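Stock import drops rows when the supplier name has an accent
Status: Resolved
Product: Edex stock import
Connected to: Drulix catalog
Priority: Normal

We rent out tableware and table linen for parties and weddings. Our catalog is kept in Drulix and our bookings run in Edex. Every night Drulix writes a CSV file and Edex picks it up, so that the booking screen shows what we have free to rent. Since the Drulix update in July the import finishes with a green check mark, but 162 items no longer show up on the booking screen. Serving trays are the worst hit, along with most of the platters and a few of the cake stands.
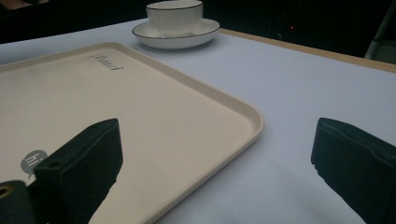

Opened by: Mimmont, back office
Category: Import and sync

Steps to reproduce
Export the full catalog from Drulix as CSV.
Let the nightly import run, or press Import Now on the Stock page in Edex.
Open the booking screen and search for any item from the supplier Tôn.

Expected result
All items in the file appear with their free quantity.

Actual result
Nothing from Tôn is listed. Items from other suppliers are fine. The import summary says "Completed" and gives no warning. The missing items are still on old bookings, but if we open one of those bookings and change the date, the line turns gray and can't be saved.

What we have tried so far

Ran the import by hand. Same result.

Logged out, cleared the browser cache, logged in again. Same result.

Checked that the missing items are marked active in Drulix. They are.

Opened the CSV in a spreadsheet program. The rows are all in there, but the supplier column reads TÃ´n where it should read Tôn. We don't know if the file is really like that or if the spreadsheet is showing it wrong.

Deleted one platter in Edex and imported again to see if it would come back as a new item. It did not come back. Please don't tell us to delete the rest.

Changed the supplier name in Drulix to Ton, without the accent, for two items. Both showed up on the booking screen after the next import. So the accent has something to do with it. We would like to keep the right spelling, as the name prints on our quotes and the supplier has asked us to write it correctly.

Update from Mimmont
The import log under Settings – Advanced has more than the summary does. For each missing item there is a line like this:

row skipped: supplier not matched (TÃ´n)

The supplier list in Edex has Tôn in it, typed in by us when we set up the account. Nothing on our side of that list has changed. We also looked at the Drulix release notes for July. They mention "improved export" and nothing else on the subject.

For now we are keeping a paper list next to the phone for anything from that supplier. It works, but two people can take a booking for the same thing on the same afternoon, and we would like to be off paper before the busy weeks.

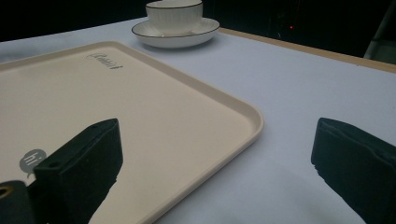 Edex Support: Thanks for the log line, it narrows this down a lot. Your export used to be saved in the older Western European encoding, and your import profile in Edex is set to read it that way. From what you describe, Drulix now saves in UTF-8. Plain letters look the same in both, so most of your suppliers match. An ô is stored differently, so the name arrives scrambled and the row is skipped. Could you go to Settings – Import Profiles, open the profile for Drulix, and check what is shown under File Encoding? If it says Western European, please change it to UTF-8, save, and run one import by hand. Leave Import Now alone until the profile page shows "Saved", otherwise the old setting is used one more time.

Reply from Mimmont
It did say Western European. Changed it, waited for "Saved", ran the import. The items are back, including the platter we had deleted. The supplier name is right on the booking screen and on a test quote. We have put the accent back on the two items we renamed.

One problem left. Four items now appear twice, once with a free quantity and once with zero. The ones with zero can't be removed because the Delete button is gray.

Edex Support: Those will be items with future bookings attached to the old record. Please don't delete the bookings. On the Stock page, tick both copies of an item, choose Merge from the menu, and keep the copy that has the free quantity. The bookings move over with it. You will need to do this once per item, as Merge only takes one pair at a time.

Reply from Mimmont
Merged all four. The first merge gave "Record in use" because a colleague had that booking open on the other computer. It went through after she closed it. We checked the bookings on the merged items and the dates and quantities are as they were. Changing a date saves normally again.

The nightly import ran at 2:00 a.m. and the log shows no skipped rows. You can close this.

We have two requests, if there is somewhere to pass them on. The summary should not say "Completed" when rows have been skipped – a line with the number skipped would have saved us a lot of looking. And the help page on import profiles doesn't mention encoding at all.

Edex Support: Both are logged as feature requests and linked to this ticket, so you will get an email if either one changes status. The help page now has a short section on file encoding. Closing as resolved. Replying to this ticket will open it again.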